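The Long Life of One Pair of Pants

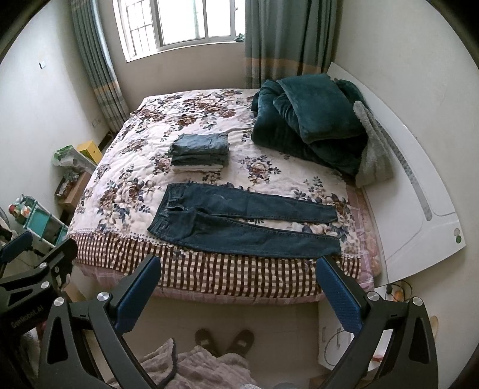

Paweena Phetsri has mended denim for 14 years. Two sewing machines, one window, a shop called Tulleo on the ground floor of a building that used to sell tires. Opens at noon. Closes when she's done, usually late.

October is the rush. People pull out the heavy stuff, find the blown knee they forgot about in spring. Crotch seams mostly — "always the crotch," she says, not looking up. Then back pockets, where the phone goes. Hems last.

A patch runs 24 dollars. Three days if she likes you, a week if you call to ask. She keeps every ticket in a shoebox, and by her own tally she's at 3,970 pairs. Some of them the same pair, over and over.

Steinar Kragh's, for one. Roofer, big guy, hard on knees. He's brought the same jeans in so often that the thread doesn't match anywhere, blue on gold on a kind of rust. He could buy new. Doesn't want to. New ones are stretchy, he says, and they go thin before they go soft.

She agrees with him on the stretch. Elastic snaps inside the weave and there's nothing to stitch to, so she backs it with old cotton and hopes. Some she sends home.

Advice, since everyone asks. Wash less. Cold water, inside out, hang them up. Bring it in when the threads go white, before there's a hole — a hole costs double the time. And dont iron on a patch first. The glue gums up her needles and she charges extra for that, cash.

Steinar's were on the rack when I left. Left knee agian.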